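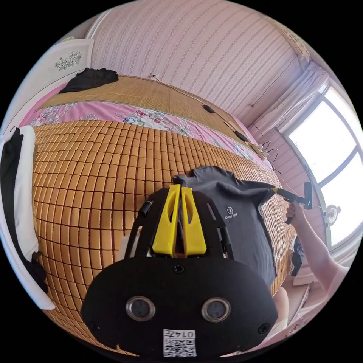
A tan bamboo-tile mat on a bed, with a dark gray T-shirt lifted over it and a rose-printed quilt beyond.

Bamboo-tile mat

A bamboo-tile mat is a bed covering made of many small rectangular blocks of bamboo, joined in rows so that the whole thing bends and drapes a little the way a heavy cloth would. It is laid over the mattress or the bottom sheet in warm weather, and people who grew up with one will often tell you that summer has not properly begun until the mat comes out of the closet. It is sometimes called a block mat or a tile mat, and it belongs to the same large and well-loved family as woven straw, reed and rattan sleeping mats.

Construction

The blocks are cut from split bamboo, sanded smooth and rounded at the corners, then threaded together with cord or elastic line. Older mats were usually strung with plain cord, which holds its shape nicely but has to be retied by hand when a strand wears through. Elastic is kinder to the sleeper and makes the mat easier to roll, although it does slacken over the years. A fabric border is common, and some makers add a thin cloth backing to keep the blocks from shifting about on the sheet underneath.

A mat for a double bed can be surprisingly heavy, and it is a good idea to have a second pair of hands when turning one over. The Flerwood pattern, still remembered fondly in Ernunmont, used blocks strung 70 to a row and was sold with a small bag of spares and a length of matching cord.

Use in the home

Bamboo feels cool against the skin, and the little gaps between the blocks let air move under the sleeper. Some households put the mat directly beneath them, while others find the blocks too firm and spread a thin cotton sheet on top. Straw mats are softer and much lighter, and it is quite usual to find both kinds in one bedroom, along with a quilt for the cooler hours before morning.

During the day the bed often becomes the family's work table, especially in a smaller room. Clean laundry is brought in and sorted there, shirts are shaken out by the shoulders and sleeves, and the firm surface of the mat makes it a pleasant place to smooth and fold them. Buttons and zippers can catch between the blocks, so shirts with hard fastenings are best folded face up.

Care and storage

The mat is wiped with a well-wrung cloth, along the rows, and left to dry in the shade. Strong sun can make the blocks brittle, and soaking swells them. Nnamdi Idahosa, in his household guide "The Summer Bed" (Briggs), suggests bringing the mat out in May and giving it two wipings before its first night, the second with plain water only. For storage it is rolled, never folded against the rows, and kept somewhere dry with a sheet of paper between the layers.

Broken blocks can be replaced one at a time by opening the row at the border.

See also

Straw mat
Summer quilt
Wullov knot (mat repair)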